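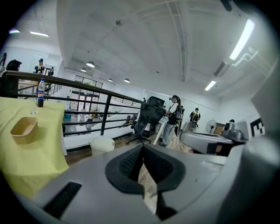

Seit April vergleiche ich nun Greifer, die man in der Hand führt, und je länger ich das tue, desto weniger interessiert mich das Datenblatt. Das mag undankbar klingen, denn gerade das von Beseck ist wunderbar ausführlich, man könnte einen verregneten Sonntag damit verbringen (ich habe es getan). Bloß steht darin kein Wort darüber, wie sich das Handgelenk anfühlt, wenn man zum hundertsten Mal eine Pappschale angehoben hat.

Der Beseck wiegt 719 Gramm, der Luvetti 400, und jeder, der beide kurz in die Hand nimmt, greift lieber zum Luvetti. Ich auch, anfangs! Nach einer Stunde liegt mir der schwerere trotzdem besser, er zappelt nicht so, und die Bilder der Kamera werden ruhiger. Thu Sầm, mit der ich seit Jahren über solche Dinge streite, sieht das ganz anders und hält Gewicht für eine Unsitte der Konstrukteure. Vielleicht hat sie einfach die feineren Hände.

Einig sind wir uns bei den Fingern. Breite, weiche Gummiauflagen verzeihen viel, und ein dünnwandiger Becher ist ein strengerer Prüfer als jeder Holzwürfel. Darum wünsche ich mir, dass Vergleiche öfter an gewöhnlichen Tischen stattfinden, mit Tischdecke und Limoflasche — und mit Leuten, die nebenher ihrer eigenen Arbeit nachgehen. Am Montag kommt der Forkura dran, auf den freue ich mich schon.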